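To: Jaston Shore residents list
Date: 10/5/23
Subject: Re: [jaston-shore] steps closure + the summer fair date

Quick one as I'm between things, sorry for the typos.

> Does anyone know what the council is doing about the lower
> steps? Sign has been up since March and it just says closed
> until further notice. My mother used to go down every morning
> and now has to go all the way along to the Festton end, which
> at her age she won't do. Also is the fair still going ahead on
> the green or has it been moved, I've heard both. And who do we
> complain to about the bins.

Taking those in order.

Steps. Rang the council again yesterday, third go, got through to somebody in coastal works this time. The lower flight is shut because the sea has got in behind the bottom landing and washed the fill out. The top flight is fine, they say, but there's no point opening a flight that goes to a locked gate. Fair enough I suppose. They have a quote from Ondrejka for the repair and it's more than was set aside. 4,000 more. So it has to go back to the full meeting to be signed off and the next one with room on the agenda isn't until after the half term. I asked could they at least put the handrail back on the slope by the boat park so people have some other way down and was told that is a different department. Of course it is.

If you want to write in, please do, and say who it affects. Mention your mother. Last time this came up they'd had 2 letters, and one of those was about parking. The petition in the post office is on 311 signatures as of this morning, which isn't bad for a village this size, but a petition gets read out once and filed and a letter has to be answered. Put "Jaston lower steps" at the top or it goes in the general pile.
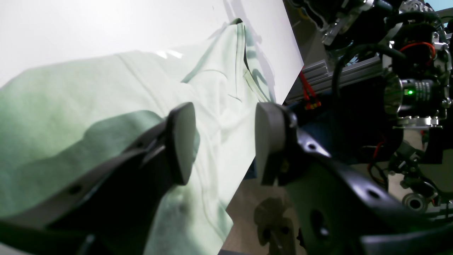

Fair. Still going ahead, still on the green. The story about moving it to the school field came from the insurance people wanting the stalls further back from the cliff fence. That's been sorted, everything just shifts inland a bit and the tea tent goes where the coconut shy was. Pitches are nearly all taken. 70 last time I looked and there's a waiting list for food, so if you do cakes or jam and haven't sent your form in, get on with it. Plants and books still have space. Set up from eight, cars off the grass by half nine PLEASE, last year we had a van stuck behind the bandstand till gone lunch.

The swim round the buoy is a maybe. Depends on the rescue boat, and the rescue boat depends on Festton lending us theirs, and they have their own thing that weekend. Will post when I hear. Don't train for it on my say so.

Bins. Grarkus have had the contract since the new year and you ring them direct, not the council, the number is on the side of the bin. Give them the street and which bin. They did come out to the one by the slipway after I moaned, took four days. The gulls had had most of it by then. If they fob you off then copy it to the council waste address and they seem to move quicker.

Couple of other bits while I'm here.

The low tide walk is on but will start from the Festton end becuase of the steps. Wellies, a coat, dogs on leads past the nesting fence. Children need an adult with them. If it's blowing hard it's off and I'll post on here by breakfast.

Someone asked about the bench on the top path with the broken slat. Reported. It's a memorial bench so they're trying to find the family before they touch it. If it's your family's bench or you know whose it is, could you email me off list, the plaque is too worn to read.

And can people trim the quoted messages when they reply, the digest was enormous last week and half of it was the same post about the lost cat. Cat is home by the way.

Got to run

(list admin, Jaston Shore)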